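로봇한테 빨래 개기 시킬 때 제가 지키는 것들

지난번에 올린 행주 삶는 법 글에 댓글이 꽤 달렸는데, 정작 행주 얘기보다 "로봇 팔로 수건 개는 거 어떻게 하세요?" 하는 질문이 더 많더라고요. 그래서 오늘은 작업대 정리법이랑 제가 지키는 규칙들을 한 번에 적어 봅니다. 좀 길어요! 커피 한 잔 들고 읽으세요.

일단 바닥부터요. 작업대에는 무조건 무광 천이나 무광 시트를 깔아 주세요. 저는 처음에 반질반질한 비닐 식탁보를 썼다가 조명이 번쩍번쩍 비쳐서 흰 수건 가장자리를 하나도 못 찾았어요. 검은색이 흰 빨래에는 제일 낫고요, 남색 수건이나 검은 티셔츠를 갤 때는 밝은 회색으로 바꿔 깝니다. 시트 두 장을 이어 깔 때는 이음매를 꼭 눌러서 붙이세요. 손가락이 천 대신 시트를 집어 올리는 일이 은근히 잦거든요. (저는 그렇게 시트를 통째로 구겨 버린 적이 있어요...)

그다음은 천 상태. 다 마른 것만 올립니다. 덜 마른 수건은 무거워서 들다가 미끄러지고, 관절 쪽에 물기가 닿는 것도 영 찜찜해요. 섬유유연제를 많이 쓴 것도 잘 미끄러지니까 연습용 천은 유연제 없이 빨아 두세요. 지퍼, 단추, 긴 끈이 달린 옷은 익숙해질 때까지 빼 두시고요. 끈이 손가락에 감기면 푸는 데 한참 걸립니다. 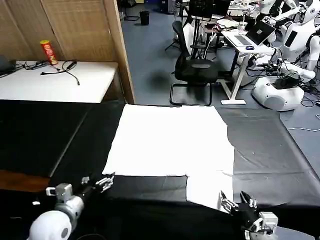

천은 처음부터 반듯할 필요가 없어요. 오히려 매번 칼같이 펴서 놓아 주면 나중에 조금만 삐뚤어져도 헤매더라고요. 저는 한쪽 모서리를 일부러 접어 놓기도 하고 비스듬히 던져 놓기도 합니다. 대신 시작 위치는 정해 둬요. 양팔이 무리 없이 닿는 범위에 마스킹테이프로 작게 표시해 두면 누가 와서 도와줘도 헷갈리지 않아요.

이제 진짜 규칙입니다. 이건 Hurkport 공방에서 일하는 Heledd Parry 씨한테 배운 걸 제 식대로 줄인 거예요. 그분은 엄청 깐깐한데, 제가 해 보니 깐깐한 이유가 다 있더라고요.

팔이 움직이는 동안에는 작업대 위로 손을 넣지 않습니다. 주름 하나 펴 주고 싶은 마음, 저도 너무 잘 알아요. 그래도 참고 먼저 멈춤 버튼을 누르세요. 멈춘 걸 눈으로 보고 나서 손을 넣고, 손을 뺀 다음 "뺐어요" 하고 소리 내서 말합니다. 혼자 있을 때도 말해요. 좀 웃기지만 습관이 되니까 안 하면 허전하더라고요.

비상정지 버튼은 앉은 자리에서 팔만 뻗으면 닿는 곳에 둡니다. 그리고 시작하기 전에 꼭 한 번 눌러 보세요. 저는 9월까지는 기분 내킬 때만 확인했는데 Vasilică Filip 씨한테 된통 혼나고 나서는 매번 합니다. 버튼 위에 수건 쌓아 두는 것도 금지예요!!

머리 긴 분은 묶고, 목걸이나 늘어지는 소매는 정리하고요. 앞치마 끈도 뒤로 묶어 주세요.

전선 얘기도 해야겠네요. 사람이 다니는 길에 있는 선은 덮개를 씌우거나 벽 쪽으로 돌립니다. 찍찍이 끈으로 묶을 때는 너무 꽉 조이지 말고 손가락 하나 들어갈 만큼 여유를 두세요. 팔에 연결된 선은 팔을 끝까지 뻗은 상태에서 길이를 맞춰야 해요. 접은 상태에서 맞추면 나중에 당겨져서 빠집니다.

집게 손가락 청소는 의외로 많이들 빼먹으세요. 수건을 개다 보면 보풀이 끼는데 이게 쌓이면 잡는 힘이 들쭉날쭉해집니다. 저는 18장마다 한 번씩 전원을 내리고 마른 칫솔로 살살 털어요. 알코올 솜은 고무 부분이 있으면 설명서부터 확인하세요. 저는 그냥 마른 극세사 천으로 닦고 끝냅니다.

간식이랑 음료는 작업대에 올리지 않는 게 원칙이에요. 뚜껑 있는 것도요. 옆 테이블까지 막지는 않는데, 과자 먹은 손으로 흰 천 만지면 바로 자국 남는 거 아시죠? 기름 얼룩은 주방세제를 한 방울 묻혀 문지르고 미지근한 물로 헹구면 대부분 빠집니다. 오래된 얼룩은 과탄산소다에 담가 두시고요.

마지막으로 기록. 거창한 거 말고 공책 하나면 됩니다. 저는 어떤 천이었는지, 몇 번 만에 됐는지, 어디서 놓쳤는지만 적어요. 3번 연달아 같은 곳에서 놓치면 그날은 더 시키지 않고 천부터 바꿔 봅니다. Ruxandra Roman 씨는 칸까지 그려서 예쁘게 쓰시던데 저는 그냥 막 씁니다. 나중에 제가 알아보면 됐죠 뭐.

끝나고 정리할 때는 팔을 쉬는 자세로 돌려놓고, 전원을 내리고, 시트를 털어서 말아 둡니다. 접으면 줄이 생겨서 다음에 또 눌러 펴야 하니까 꼭 마세요. 키친타월 심에 감아 두면 딱 좋아요.

양말 짝 맞추기도 물어보신 분 계셨는데 그건 아직 저도 연습 중이라 다음 글로 넘길게요. 혹시 집에서 쓰는 무광 시트 중에 세탁기에 돌려도 괜찮은 거 아시는 분은 댓글로 좀 알려 주세요!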